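Updated Thursday, October 27, 2022

These are the questions I get most about storage tubs and the flimsy plastic bits that come with them. I've been sorting small parts and craft stuff for years, so take this as one opinionated person talking!

**Do I need tubs with lids?**

Only if you stack them. Mine mostly sit open on a table or a shelf, and I've got 80 of them (yes, my sister Luana Barros thinks that's a lot).

**Clear or frosted?**

Frosted, for me. You can still tell whether there's something inside, and a messy tub doesn't shout at you from across the room. Clear ones look great until July, when I've stopped putting things away properly.

**What do you do with long plastic strips?**

I keep them! The long, narrow, milky kind makes good dividers and labels. Stand one up before you cut it and you'll see how much it wants to lean.

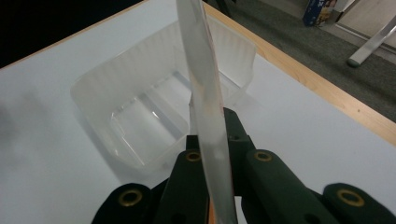 Cut it a little longer than the tub, then trim — you can't add any back. I use regular kitchen scissors and round off the corners so they don't snag on my sleeves. If a strip has creases running along it, I fold on one of those and get an L shape that stands up pretty well on its own.

**How do I wash thin plastic tubs?**

Lukewarm water, dish soap, soft brush. Go up and down if the walls are ribbed. I don't put mine in the dishwasher after what happened to a whole batch of Edileuza's.

**My rim has gone wavy. Is it ruined?**

Nope. It'll still hold buttons just fine, but a lid may never sit right again.

**How many buttons fit in one?**

I got 400 shirt buttons into a small one. Coat buttons, no idea yet.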